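# Put the return address where the machine looks
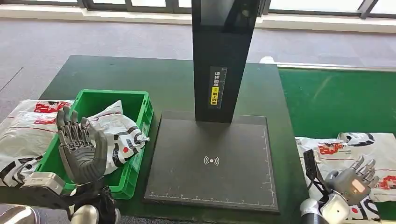 *Black scanning station on a parcel table. The label on the column asks for the waybill to face upward.*

Address formats are treated as a settled matter. They are not. Most small shippers still lay out a label the way a letter was laid out decades ago, with the sender in the top left corner and the recipient in the middle, and then add a barcode wherever space is left. My position is that the layout should be fixed by the shipper's own written standard, and that the return address deserves the same care as the delivery address.

I kept the returns log for a parts supplier in Stevdale for four years. In one November we had 76 parcels come back or go missing after a failed delivery. Of those, 35 had a return address that was incomplete, covered by tape, or printed below the legible size. The delivery address was the original fault in most cases - a missing unit number, usually - but the return address decided whether we saw the goods again.

The common objection is cost. Georges Nseir, who ran our packing line, argued that a second address check would slow each order and that the carrier already holds the sender's data in the tracking record. The second point is correct as long as the barcode can be read. A barcode with a crease across the bars is often unreadable, and at that stage the printed text is the only record on the box.

A workable standard is short. Use one label size per box class. Print the return address in full, including country, in type no smaller than the street line of the recipient. Keep it on the same face as the barcode. Leave a clear margin on all sides and put no tape over the print. Unit numbers go on the street line, not on a separate line, as many import templates drop the second line without warning. We lost a month of orders to Cabanatuan that way before Iveta Pešek found the field mapping.

Some shippers prefer a code in place of the return address, to be looked up by the carrier. I am against it. A code works inside one network and fails at the first handover to another. Plain text can be read by any clerk with no system access.

The check itself took our line about 19 seconds per box by hand, less once the template refused to print with an empty field. Nseir still considers that too long. I would accept a sample check on domestic orders, but anything that crosses a border should be checked one by one, before the box is sealed.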